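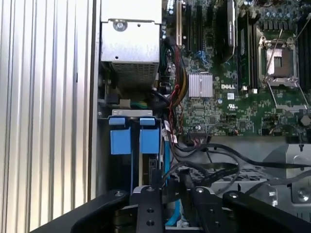 Dell with the cover off, power supply and board

Jondley Bravura stuck at slow charge after build 181
Phones > Jondley > Charging and battery

ohmslaw_rt
Bravura, bought new, on build 181 since the first week of October. Before the update it fast charged on the Pekeck wall charger every time. Now it shows "Charging slowly" and stays there. An inline USB-C meter reads 5 V, 500 mA at the port. The charging log in the hidden menu gives 305 mA into the cell with the screen off. Put it on at 11 pm with 3 percent, took it off at 6 am with 44 percent.

Done so far: restart, safe mode, cleared cache for the power service, cleaned the port with a wooden pick. No change. Has anyone rolled back from 181 and had fast charge return?

deskfan
Which cable? If the meter never leaves 5 V, the handshake is failing and the phone is using the default USB limit. A bad CC line will do that. Update timing can be a coincidence.

ohmslaw_rt
The Pekeck cable that came with the charger. Same cable before and after.

deskfan
Same cable, seven hours a night, bent at the same spot behind a nightstand. Swap it before you touch firmware.

Sanaa Ait Ali
I have the same phone and the same build and mine still negotiates 9 V on a Tazi charger. So 181 doesn't break it across the board. I don't own the Pekeck, so I can't test that pairing.

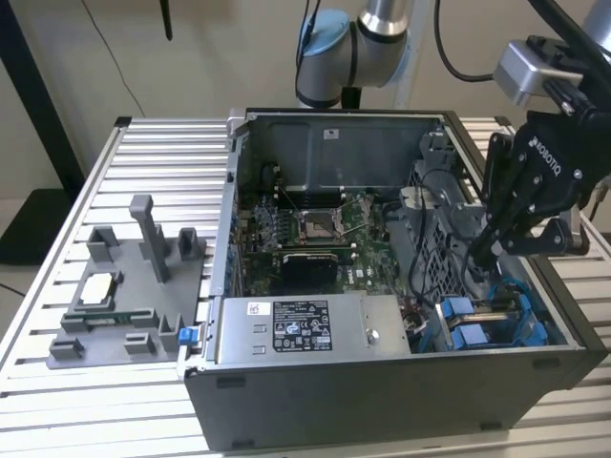
Desktop tower, side panel removed

ohmslaw_rt
Second cable tested, new, rated for 5 A with an e-marker. Same result: 5 V, 500 mA. Then I put my partner's phone (different brand) on the Pekeck with the original cable and it went to 9 V in under two seconds. Charger and cable are fine. That leaves the phone.

deskfan
It leaves the phone with that charger. You haven't run the phone on a different charger. Sanaa's result says the charger matters.

platterstack
I don't agree that her result says that. Two phones, two chargers, one variable changed twice. Could be her phone has a clean port and his doesn't. Moisture detection on the Bravura is aggressive and it does not always raise the warning. When it trips, it limits input current and leaves the voltage at 5 V. Look under Diagnostics > Port and see whether the resistance value is in range.

ohmslaw_rt
Port screen says "Normal." No number shown on 181. I think earlier builds listed the value, but I don't have a screenshot.

platterstack
They did. They removed it in 181, so you can't tell from there any more. Leave the phone off overnight in a dry room, port down, and test it cold in the morning. Don't use compressed air, it pushes lint to the back of the connector.

deskfan
"Normal" is the same flag the charging service reads. If it tripped, the field would say "Restricted." I've seen both on my own unit. It isn't moisture.

Usha Warrier
Please test while the phone is powered off. With the OS down, the charger is negotiated by the boot-stage charging code, and that part isn't replaced by every update. If it goes to 9 V while off and drops to 5 V after boot, the fault is in the OS policy. If it stays at 5 V while off, look at the port or the daughterboard. The test takes five minutes and needs no tools beyond the meter you already have.

ohmslaw_rt
Ran it three times, phone at 20 percent.

Off: 9 V.
Off, cable flipped: 9 V.
Boot with cable attached: holds 9 V through the logo, drops to 5 V, 500 mA when the lock screen appears.

So the hardware can do it.

deskfan
OK, that rules out the cable and the port. I was wrong about the cable.

platterstack
It rules out the pins. It doesn't rule out the moisture check, which only starts running once the OS is up. The drop at the lock screen is when I would expect it.
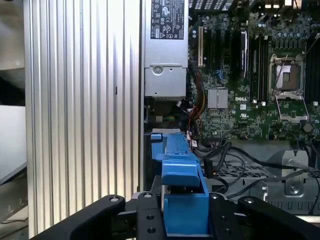

Usha Warrier: Then the drop should happen on every charger, and it can be checked. Borrow one from another maker, boot with it attached, and read the meter at the lock screen. If it holds 9 V, the port check isn't involved and the charging policy is treating the Pekeck as an unknown source. I'd also look at Settings > Battery > Adaptive charging. On my phone 181 turned it back on with a schedule of 10 pm to 7 am, and inside those hours it caps input current.

ohmslaw_rt
Adaptive charging was on, same hours. I had it off before. Turned it off and rebooted. No change on the Pekeck during the day, though, and the tests above were at 2 pm, outside the schedule. So it may explain part of the overnight figure but not the rest.

Borrowed a Tazi from work. Boots at 9 V, holds 9 V at the lock screen, still 9 V after ten minutes. Back to the Pekeck: 5 V.

platterstack
Fine, not moisture.

Sanaa Ait Ali
Does the Pekeck have two ports? On some dual-port bricks the second port advertises a different profile list, and a stricter policy could reject one and accept the other.

ohmslaw_rt
Two ports. I have only ever used the top one, because the lower one is blocked by the outlet cover. Will try with an extension cord tonight.

deskfan
Post the profile list from both ports if your meter can read it. And file a report with Jondley before you roll back. Downgrading wipes the phone, and the log goes with it.

ohmslaw_rt
Report filed, log attached. Lower port on the extension cord: 9 V, holds at the lock screen. Top port: 5 V. My meter doesn't list profiles. Staying on 181 and using the lower port for now.

platterstack
Same brick here, older revision with one port. 9 V on 181. Check the revision letter under the barcode on yours.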